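Robots at Work: What Happens to the People?

For readers ages 8 to 11
Last updated 19 Mar 2018

Think about a morning in your kitchen. You take out a cup, move a bowl, and pull a slice of toast from the toaster. You do all of it while thinking about something else. For a robot, each of those jobs is hard, and people go to work every day to make them a little easier.

One of those people is Hafiz Tuhumury. He works for a company called Zurnow, in the town of Brurilthorpe. Zurnow makes breakfast trays for hospitals and packs up to 3000 of them a day. For a long time every cup and every bowl was put on the tray by hand. Now the company is teaching robots to do part of that job.

When a machine does a job that a person used to do, we call it automation. The machine may do the whole job or only one piece of it. A dishwasher is automation. So is a door that opens when you walk up to it.

The robots at Zurnow practice in a room next to the packing hall. They use ordinary kitchen things, because those are what they will have to handle later. A robot's hand is called a gripper. Many grippers have only two fingers, which close from both sides like your thumb and first finger when you pick up a pea. 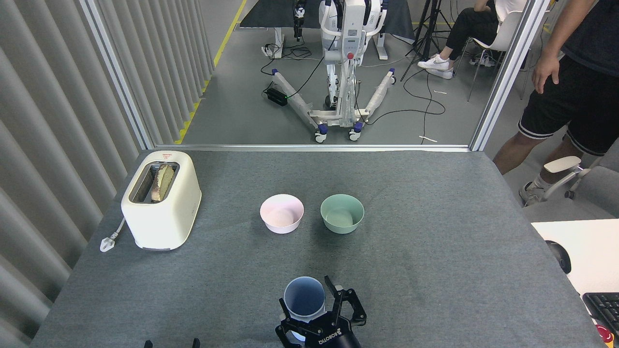

Do robots take people's jobs?
Sometimes a robot takes over a job, and sometimes it only takes over part of one. At Zurnow, 463 people worked in the packing hall before the robots came, and the same number work for the company today. Some of them do different work now. In other companies people have lost their jobs, and that can be very hard for a family.

What changed for the packers?

Hafiz was a packer for nine years. He stood at a moving belt and put a cup on each tray that went by. On a busy shift that was 2000 cups. His shoulder hurt at night, and he says the afternoons were very long.

In February he moved to the practice room. He had to take a course first, and he did not like the tests. Now he sets out the dishes, starts a practice run, and writes down what went wrong. A robot may close its fingers too early. It may push a bowl when it should lift it. Hafiz knows a lot about cups and bowls, so he is often the one who can tell the engineers what to change.

Not everybody wanted to switch. Some packers liked the belt because they could talk with their friends there. A few people tried the new work and went back. The company still needs packers, and it will for years.

There is also a new job called line helper. A line helper looks after 4 machines. When one stops, the helper finds out what is stuck, clears it, and starts the machine again. Line helpers walk much more than packers do, and they have to learn the safety rules by heart.

Why is a cup so hard?

Your hand can feel how hard it is squeezing. You learned this as a baby, by dropping things and crushing things. A robot has to learn it too, or be told by a program.

Seeing is another problem. If you move a cup a little to one side, you still know it is the same cup. A robot has to work out all over again where the cup is and how to reach it. That is why people put the same dishes in different places and let the robot try many times. 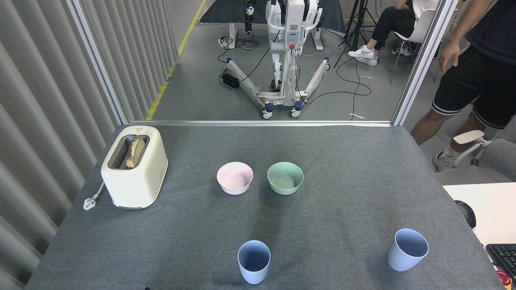 Cups, bowls and toast: everyday things for robot practice.

Words to know

Automation: using machines to do work that people used to do.
Gripper: the part of a robot that holds things.
Shift: the hours a person works in one day.
Engineer: a person who plans and builds machines or programs.

Something to try

Put on a pair of thick mittens. Use only your thumb and one finger to lift a plastic cup, carry it across the table, and set it down beside a bowl. Now close your eyes and ask a friend to move the cup. Keep your eyes closed and try again. Write down which part was harder.

Ask a grown-up you know what machines they use at work, and whether someone did that work by hand before.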